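Filed under: Home Robots > Chores > Picking up

Soft toys out of a tray - how to set up the test

Short version for people who asked after the April post. Can a machine tidy a kid's room yet? Sort of. Slowly. Start with plush, it forgives a bad grip.

What you need: arm, 2 flat fingers, wrist camera, shallow wood tray, a few stuffed toys. Similar ones are harder, so use similar ones.

1. Tray against something that won't move. Clamp it. Toivo Juntunen skipped this and spent a morning chasing his.

2. Drop the toys in any old way. Don't pose them, kids dont.

3. Fingers open wide, come in low, one each side of the body. Go for the fat part. Ears and arms fold over and the grip slips.

4. Close slow until the fabric just gives. Stop there.

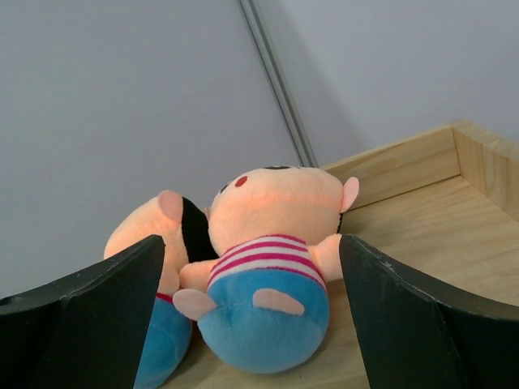
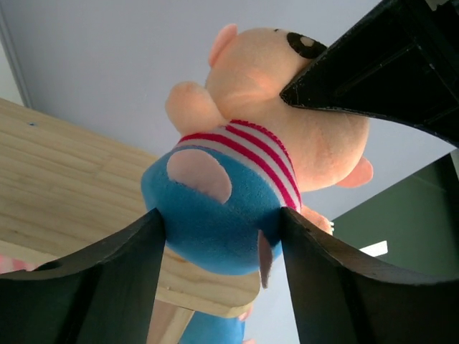
Striped shirt, blue bottom half, fingers either side.

5. Lift a little, wait, then lift the rest. If it sags, put it down and regrip - don't try to save it in the air.

6. Watch for doubles. Two toys the same color look like one big toy to the software. Ours (we run Sukska) mixes them up plenty. Nudge the pile sideways first, then pick.

7. Log every try, the bad ones too. We do sets of 40, eight sets before changing anything. Up to 1,531 tries now.

So is it a chore robot? Not yet. Babatunde Adeyemi at Plurdale clears a tray by hand before the arm has teh first toy up. But it'll keep going while you make dinner, and for some houses that's enough.

Socks next. Same tray, thinner finger pads, and expect to redo step 4 from scratch.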